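The Case for Fewer Toys, From a Man Who Bought Most of Them

Dinesh Nautiyal
June 15, 2021
2 min read

My daughter turned four in October, and by the end of the party we owned 86 more objects than we had that morning. I know the number because my wife made a list for the thank-you cards. I have not been shown the list since.

I grew up in Jesholm with a ball, a brother and a length of rope, and I'd love to say it made me resourceful. Mostly it made me want other people's toys. So when I became a father I bought the lot – the garage, the farm, the hospital with the working elevator.
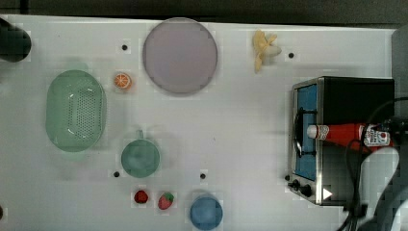
Toy companies long ago worked out that parents don't buy fun, they buy improvement. Every box now promises fine motor skills or early math. Play food is the worst of it. A plastic orange slice is sold as a lesson in nutrition, and a banana arrives already peeled, peel flaps spread, so the one part a child might have practiced has been done for her. You can get a colander too, in case she needs to drain something that was never wet.

My daughter, meanwhile, spent most of the winter with a shoebox. It was a bus, then a bank. For a week it was her office and I needed an appointment.

I'm not asking anyone to burn down the playroom. Keep a dozen things, put the rest in the attic and see who complains. At our house it was me.

Comments (3)

shek_mom
We tried the attic thing. She found the attic.

Pete in Cultudstead
The hospital elevator breaks. Ask me how I know.

R. Zilen
My grandson would like the shoebox's phone number.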